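Plilari: a data card for dried herb and tincture labels

Last updated: January

Summary

Plilari is a small text dataset of product labels for herbal teas, tinctures, syrups and salves. Each record holds the wording of one label, split into fields: name, form, ingredients, preparation, amount, storage and cautions. It holds over 210 labels in English, typed by hand from packets, jars and bottles sold by small makers.

The set was put together to test software that reads ingredient lists and checks them against a list of plant names. It can also be used for teaching, or by anyone who writes labels and wants to see how others word them. It is not medical advice, and no record should be read as a recommendation to take anything.

What is in the download

labels.csv – one row per label
plants.csv – every plant name used in the labels, with the spelling variants grouped
forms.txt – the nine permitted values of the form field
notes.txt – typing decisions, in the order they were made
CHANGES – what changed between releases

All files are UTF-8. The separator in the CSV files is a semicolon, as ingredient lists are full of commas. If your spreadsheet opens labels.csv as a single column, set the separator by hand when importing.

Fields in labels.csv

id – a short code. The letters give the source, the digits are the order of typing.
name – the product name as printed, capitals kept.
form – one of the values in forms.txt.
ingredients – as printed, including brackets, asterisks and percentages.
preparation – steeping, diluting or warming instructions. Empty for salves.
amount – the suggested serving, as printed. We have not converted spoons to millilitres.
storage – as printed.
cautions – as printed. Empty means the label had none, and does not mean the product is suitable for everyone.
checked – yes or no. A yes means a second person compared the typed text with the label.

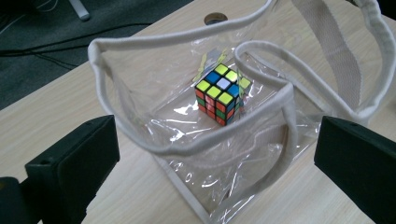

A user of the first release asked on the issues page whether the asterisks could be taken out of the ingredients field, as they broke her parser. We have left them in. An asterisk usually points to a line such as "organically grown", and on a few labels it marks something else entirely, for instance an ingredient that may be left out depending on the harvest. If you don't need them they are easy to strip, and the footnote text is kept at the end of the same field after a vertical bar.

Sources

There are three sources, and the id tells you which one a record came from.

KO: Korkadow, a market stall and mail order maker of loose teas. Most of these labels are short. The ingredients are given in order of weight and the preparation is nearly always a single sentence.

AN: Angelovski, a shop that sells tinctures and syrups in brown bottles. These labels are longer and carry most of the cautions in the set. Several products exist both as a glycerine extract and an alcohol extract, with the same plants in each. They are entered as separate records because the amounts differ.

ZU: Zurkov, a maker of salves, bath herbs and lip balm. The ingredients here are a mixture of Latin and common names, sometimes within the same list.

All three makers gave permission for the wording to be shared. Logos, drawings and prices were not copied. Batch numbers and best before dates were left out too.

How the labels were typed

Labels were typed as printed, with line breaks replaced by a single space. Hyphens at the end of a line were removed where the word would not normally have one. Spelling mistakes were kept. Where a letter was smudged or under a fold, it was replaced by a question mark, and the record was not marked as checked until a cleaner copy of the label turned up.

Fractions caused more trouble than anything else. "1/2 tsp" and the single-character version both appear on labels, and in release one they were typed however the typist's keyboard preferred. From release two on, fractions are always written with a slash. The same goes for degrees: the sign has been replaced by the word.

Ranges are typed with a plain hyphen and no spaces, so "6-9 drops" and never "6 to 9 drops", unless the label itself uses the word.

Plant names

plants.csv groups spellings that refer to the same plant. Lemon balm, lemonbalm and Melissa officinalis sit together in one group, with the Latin name as the key. The grouping is ours and was done from the label wording alone. Nothing was tested and no maker was asked what was in the jar.

Some groups are wider than a botanist would like. "Mint" on its own goes into a group called Mentha, unspecified. "Chamomile" on its own goes into a group shared by the German and Roman kinds. We would sooner keep an honest vague group than guess. Where a label says "leaf", "root" or "flower", the part is in a separate column of plants.csv, because for some plants (dandelion, marshmallow, nettle) the part makes a real difference to what the product is for.
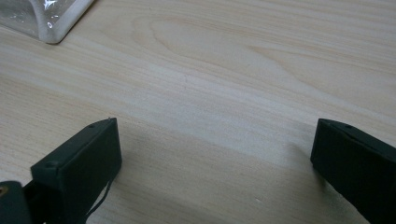

Somebody who packs teas for a living wrote to say that raspberry leaf and raspberry ought to be two groups, and that putting them together would annoy every herbalist who opened the file. We agreed, and they were split in release three. Elderflower and elderberry were split at the same time. If you built anything on the older groups, the CHANGES file lists the old and new keys side by side.

Known problems

The set is small and leans heavily towards teas. Capsules and tablets are not covered at all, and there are only 20 salves. Any count of how common an ingredient is will mostly tell you what these three makers like to use.

Cautions are uneven. One maker prints a line about pregnancy and medicines on almost everything, another prints it only on the bottles with alcohol. Do not train a model to decide from this file which plants need a warning. An empty cautions field reflects a printing habit or a small packet as often as anything about the plant.

Steeping times are printed in minutes on most labels, but some say "overnight" or "until cool". We have not turned these into numbers and suggest you don't either, or at least that you keep the original text alongside.

Six records have a name that is also the name of a single herb, for instance a blend sold simply as Nettle that contains other plants as well. They are listed in notes.txt. A search by name alone will give you the wrong idea of what is in them.

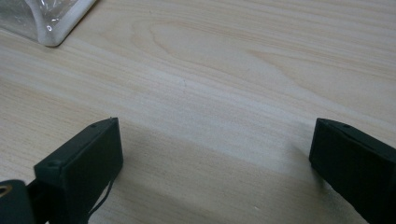
Reading time: 6 minutes

Suggested uses

Splitting ingredient lists into separate items, including nested brackets
Matching common names to Latin names
Checking that a label template has room for long cautions
Practice material for people learning to clean text

Uses we would ask you to avoid

Giving dosage advice, to anyone, in any form
Working out which products are safe in pregnancy, for children or with medicines
Presenting the amounts as typical or correct

Anyone with a question about taking a herb should speak to a pharmacist, midwife or doctor.

Loading the file

Any CSV reader will do. Set the separator to a semicolon, the quote character to a double quote, and read every column as text. If the amount column is read as numbers, some values will be turned into dates by certain spreadsheets – "1/2" is the usual victim.

Rows are sorted by id. There is no split into training and test parts. If you make one, split by source, as labels from the same maker share whole sentences and a random split will put near copies on both sides.

Corrections

Open an issue with the id, the field, and what you think it should say. If you have the packet in front of you, please type out the full line and mention the form, as the same name may be used for a tea and a tincture. Corrections to plants.csv are welcome too, though for changes to a group we will want to know which labels are affected.

We can't take new labels from other makers without written permission from the maker.

Licence

The arrangement of the data, plants.csv and the notes may be used and changed freely, with credit to Plilari. Label wording remains with Korkadow, Angelovski and Zurkov, who allow it to be copied as part of this dataset but not printed on other products.

Contact: use the issues page | Copyright Plilari contributors | Back to top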